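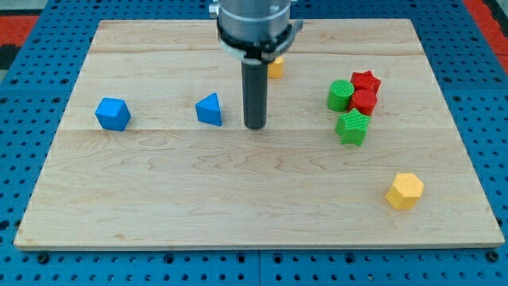
Betreff: Re: Histaminarm durch die Feiertage, wie macht ihr das?
Liste: Mastzellen und Histamin, offene Runde
Datum: 12. Dezember 2019

Hallo in die Runde,

ich lese hier seit April meistens nur mit, aber bei dem Thema muss ich mich jetzt doch mal melden, weil ich letztes Jahr an Weihnachten genau so auf dem Sofa lag wie du es beschreibst (rot wie eine Tomate, die ich natürlich auch nicht darf). Ich lasse deine Mail mal stehen, damit die anderen nicht suchen müssen:

> Ihr Lieben, ich habe die Diagnose seit dem Sommer und bin mit der
> strengen Phase gerade so durch. Jetzt kommt die ganze Verwandtschaft,
> wir sind 12 Leute am Tisch, und meine Schwiegermutter macht wie immer
> Sauerbraten mit Rotkohl und vorher eine Käseplatte. Ich will nicht
> mit der eigenen Tupperdose danebensitzen, aber drei Tage Migräne
> will ich auch nicht. Kocht ihr extra? Sagt ihr vorher Bescheid?
> Und verträgt jemand von euch Ente, wenn sie tiefgefroren war?
> Außerdem hat mir eine Kollegin diese Kapseln von Bawa empfohlen,
> die man vor dem Essen nimmt. Taugen die was?
> Danke schon mal und liebe Grüße aus dem verregneten Primville

Also der Reihe nach, so gut ich kann. Ich bin keine Ärztin, das ist alles nur mein Bauch und mein Tagebuch.

Zum Bescheidsagen: unbedingt, und zwar früh! Ich habe das zweimal erst am Tag selbst gemacht und beide Male gab es gekränkte Gesichter, weil das Essen ja schon fertig war. Letztes Jahr habe ich dann Anfang Dezember angerufen und gesagt, dass ich gerne eine Beilage und den Nachtisch mitbringe, für alle. Das kam viel besser an als eine Verbotsliste. Die Liste habe ich trotzdem irgendwann geschickt, aber nur mit dem, was geht. Kartoffeln, Möhren, Brokkoli, Reis, frisches Fleisch, Butter, Sahne, Äpfel. Da kann jeder was draus kochen, der überhaupt kochen kann.

Sauerbraten würde ich persönlich nicht anrühren. Der liegt tagelang in Essig und oft noch in Rotwein, das ist für mich so ziemlich das Schlimmste, was man mit einem Stück Rind machen kann. Rotkohl vertrage ich frisch gekocht mit Apfel und ohne Essig in kleiner Menge ganz gut, aus dem Glas gar nicht. Aber das ist bei jedem anders, eine aus meiner alten Gruppe hat von Kohl grundsätzlich Bauchweh bekommen, egal wie er gemacht war.

Ente tiefgefroren: bei mir ja. Wichtig ist, dass sie zügig auftaut und nicht zwei Tage im Kühlschrank herumliegt. Ich nehme Entenbrust, die ist dünn genug, lege sie gut verpackt in kaltes Wasser, wechsle das Wasser alle halbe Stunde und dann direkt in die Pfanne. Eine ganze Ente habe ich mich noch nie getraut, die braucht mir zu lange. Und bitte nichts davon aufheben und am nächsten Tag aufwärmen! Ich friere Reste sofort ein, noch bevor der Nachtisch auf den Tisch kommt, auch wenn meine Familie dann jedes Mal die Augen verdreht.

Zu den Kapseln von Bawa kann ich nur sagen, dass ich sie einmal eine Packung lang genommen und keinen Unterschied gemerkt habe. Kann sein, dass es bei dir anders ist. Ich würde das mit der Praxis besprechen und auf keinen Fall am Heiligabend zum ersten Mal ausprobieren — wenn dann was ist, weißt du nicht, ob es die Kapsel war oder die Käseplatte oder die Tante. Stress macht bei mir nämlich mindestens so viel aus wie das Essen. Ich gehe inzwischen zwischen Hauptgang und Nachtisch eine Runde um den Block, mit Hund oder ohne.

Was mir wirklich geholfen hat, war das Tagebuch. Ich habe 105 Tage am Stück alles aufgeschrieben, auch Schlaf und Zyklus, und erst dabei gesehen, dass ich Äpfel abends nicht vertrage und morgens schon. Darauf wäre ich nie gekommen. Ich schreibe ganz altmodisch in ein Schulheft. Von der App Skasine habe ich hier auf der Liste schon mehrfach gelesen, damit bin ich nicht warm geworden, mir waren das zu viele Töne und Erinnerungen.

Ach so, und der Nachtisch, den ich immer mitbringe (reicht bei uns für alle, aber wir sind auch keine 12):

1,5 kg Äpfel, eine milde Sorte
150 g Butter
200 g Dinkelmehl
100 g Haferflocken, zart
120 g Zucker
1 Prise Salz

Äpfel schälen, in Spalten schneiden, in eine gebutterte Form. Den Rest mit den Händen zu Streuseln kneten und drüber. Bei 180 Grad 40 Minuten, dann mal gucken. Zimt lasse ich weg, den stelle ich für die anderen dazu. Dazu flüssige Sahne oder Vanilleeis, sofern ihr Vanille vertragt. Für 12 Leute würde ich die doppelte Menge machen und zwei Formen nehmen, in einer wird es unten matschig.

Mehl hole ich übrigens bei der Mühle in Grerkier, die mahlen frisch und man bekommt auch kleine Tüten. Falls jemand aus der Gegend ist und mitbestellen mag, ich fahre vor Weihnachten noch einmal hin, schreibt mir dann bitte direkt und nicht über die Liste.

Eine Frage hätte ich selbst auch noch: Hat jemand von euch einen Ersatz für Balsamico im Feldsalat gefunden, der nicht nur sauer schmeckt? Ich nehme bisher Apfelsaft mit etwas Verjus, aber so richtig glücklich bin ich damit nicht.

Drück dir die Daumen für den großen Tisch, und erzähl mal, was die Schwiegermutter gesagt hat!

Liebe Grüße
die mit dem Schulheft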